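Choosing a hand gripper: questions for Laurier Penner

Laurier Penner spent most of April with two sets of hand-held grippers on his desk, trying to decide which one his group should order. The group is small, 5 people in one room above a print shop, and it collects manipulation recordings for a project called Tutumden. We spoke with him on May 7, 2022, when he had finished the comparison but had not yet placed the order.

The two candidates were the Clavex and the Drarow. Both are held in the hand, both close with the fingers, and both carry a camera that looks down over the jaws. Penner said the data sheets did not help him much.

"On paper they're the same tool," he said. "Same opening, nearly the same weight. You have to use them for a full shift to find out where they differ."

He set a plain test. Each operator worked for eight hours with one tool and then, on a different day, eight hours with the other. The tasks were sorting, folding and putting small things into containers. Nobody was told which tool Penner preferred, and he said he didn't have a favorite at the start anyway.

The first difference was the hand. The Clavex has a stiffer return spring, and two operators asked to stop early. The Drarow closes more easily, but it gives less feeling when the jaws meet.

"With the stiff one you know when you have the object," Penner said. "With the soft one you look. People look more than they think they do, so I decided I could live with that."

The second difference was the pads. The Drarow came with hard pads that let thin cloth slip out. Penner replaced them with softer ones from Chisholm, a small supplier he has used before. He then ran 20 picks of a cotton napkin with each set and kept the softer pads on for the rest of the trial. He would not give a score for the pads, saying the test was too short to publish.

Asked about cameras, he said he cared less about resolution than about what the lens covers. A wide lens bends straight lines near the border, and some people on the team disliked that. Penner kept it.

"I want both tools in view when somebody works with two hands," he said. "If the left one drops out of the picture every time it moves over, I have half a recording."

He has not settled the question of controllers. The Drarow can be started from a button on the grip or from a tablet, and the operators are split. Penner leans toward the button, but it is easy to press by mistake. He has asked for a cover.

His advice to other groups is to stop testing with blocks.

"A block tells you the jaws close," he said. "I already knew they closed."

Penner picks his test objects for how badly they behave when squeezed. Soft things come first, then things that roll, then things that catch on each other. Hair accessories and bracelets cover all of it at little cost. A plaid scrunchie pinched between the jaws puffs out to both sides and hides part of the box lid below it, along with some of what is lying in the lid, so the operator has to judge the next move with less to look at. A string of pearl-like beads is a different problem, and so is a claw clip with curved teeth. He also likes to work on a bed, where the surface gives under the lid in a way a bench does not. He plans to keep the same kinds of objects for the next round, whichever tool he orders. 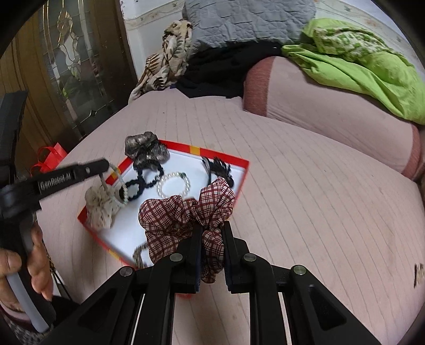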